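Open Afternoon at the Laur Building, Candville

Filed under: Visits

The Laur building is on the east side of Candville, four stops past the rail station, and it opens its upper floor to visitors one afternoon a year, in March. I had missed it twice. This year I booked early and got a place in the 2 p.m. group.

Getting in is simple. You sign a sheet at the front desk, put your bag through a locker if it is larger than a daypack, and wait by the elevator. The ticket was free. The locker took coins only, so bring some.

The building belonged to a textile wholesaler until Neltar took it over and turned the upper floor into one long open space for home goods and household research. Neltar shares the floor with Clerneo, a smaller outfit that works on bedroom furniture. There is a line on the visitor map showing where one ends and the other begins, but I could not find it on the floor.

The talk at the start ran longer than planned. We heard that the floor measures 61 meters end to end, and that Clerneo has tested 377 headboards since moving in. Most of the talk was about padding: how thick it should be, how far apart the stitching should run, and how a headboard holds up when people lean on it every night with wet hair. A woman in our group asked about cleaning fabric headboards and got a useful answer, which was to use the brush attachment on a vacuum once a month and keep water away from the seams.

After that we were free to walk around for an hour. The walls and ceiling are gray and look like concrete, and the floor is gray too, with enough shine to show the lights in it. It is a hard-looking place to put a bed. I had expected a row of made-up bedrooms like a furniture store, with lamps and rugs and framed prints. It is much more of a workplace than that, and the furniture gets used as whatever people need at the time.

The bed was the part I spent the most time at. It is a large one, with a beige sheet and a gray padded headboard with vertical channels. I have been looking for a headboard in this style for our own room, so I wanted to see one that was not fresh out of the box. The channels are wide enough to get a cloth into, by my estimate, and the gray goes better with beige than I thought it would. A purple hooded sweatshirt had been left on a corner of the bed, and there was a VR headset up by the headboard with its two controllers on the sheet, plus a pack of batteries, a phone and some handwritten notes.
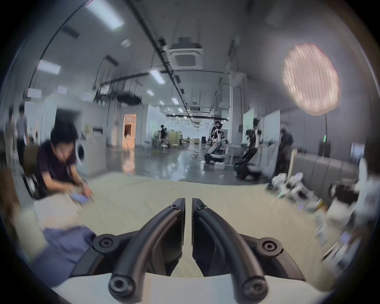
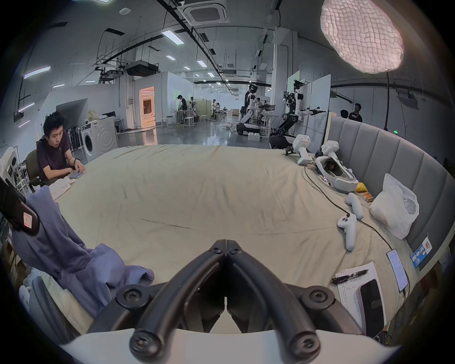

4 min read

There is a white front-loading washing machine on the floor as well, and farther along the hall an open doorway with a warm orange light coming out of it. That light was the one soft thing in the whole place, and several of us drifted toward it. My group was called back for the closing questions before I got a proper look inside.

The questions were mostly about prices, and the staff would not give any. They did say that fabric samples can be requested by mail, up to 60 swatches in a set. I filled out the card for grays and greens.

A few practical notes. There is no café in the building, but the bakery across the street stays open until 5 p.m. and does a decent cheese roll. The restrooms are on the ground floor only. Wear flat shoes, as you will be standing for most of the visit. The elevator is slow and holds few people, so our group used the stairs going down.

Booking for next March opens in the winter through the Laur front desk. I plan to go again if the swatches don't settle the matter.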